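Kemeys K40 Mast Bracket - Replacement Kit
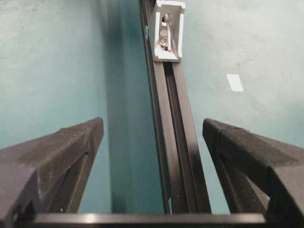 Hillwood stocks this kit for Kemeys masts fitted with the original slotted bracket. On units up to serial 2164 the two bracket screws can back out under vibration. When they loosen, the bracket creeps down its slot and the arm's taught positions no longer match the mast. In December a customer's Jinholm cell drove its gripper into the extrusion after a drift of this kind. The fingers had to be replaced and the cell was down for a shift.

Stop using the mast if the bracket moves when pushed by hand. Do not just retighten the old screws - the plastic around the slot may already be worn.

In the kit
Bracket, molded, revised slot
Two screws with thread lock applied
Two lock washers
Drutano alignment gauge
Instruction sheet

Fitting
Power down and lock out the arm before reaching into the cell. Set the bracket height with the gauge, tighten both screws, then re-teach the pick positions. Run the first 100 cycles at reduced speed and check the bracket again. After that, check it every 2000 cycles.

Fits 40 mm extrusion only. Not for use with the double-arm mast.

Free of charge for affected serial numbers. Have the number from the base plate ready when ordering.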